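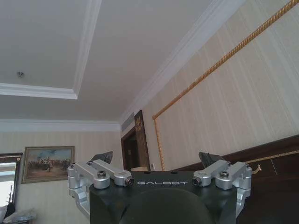
Gripper up, fingers open, under a very fancy ceiling.

So Wednesday was our club's third session with the arm, and I have a lot to say about bolts! If you've been reading since October you know our student team (we're Teditura, yes, Cleiton picked the name, no, we can't change it now) is building a tidy-up routine for the Ludport challenge. The rules say the robot has to work in a real bedroom, with real furniture, and pick up soft things and put them where they belong. Soft things are awful. I had no idea how awful until I joined.

Tainá does the grasping code and I do the boring part, meaning I label wrist camera clips. We're up to 619 of them. I'd guess I've now spent more hours looking at crown molding and striped wallpaper than anybody my age should, and I've gotten weirdly fond of the gold rope trim – my brother Edivaldo wants it for his room.

Our big argument this week was about how far to open the fingers before an approach. Cleiton likes them wide every time. Tainá wants the opening to change with the object, and she wrote a version that does it, and then we ran both. Wide got 187 good grabs out of 210 on the pillowcase. Hers got fewer (sorry Tainá!) but it stopped dragging the blanket along with everything else, and dragging costs us points. We went back and forth until Ms. Dumitrescu told us to eat something.

We're keeping Tainá's for bedding and the wide one for everything else. It's a bit of a mess in the code and I don't love it, but it runs.

Next up is the part I'm nervous about, where the arm looks up from a low angle and has to work out which way the bed is. My labels feed into that one. Cleiton says we need 2,000 clips before it's any good, so if you're in the club and you have a free lunch period, please come sit with me. I'll bring the cheese bread.

– Nayara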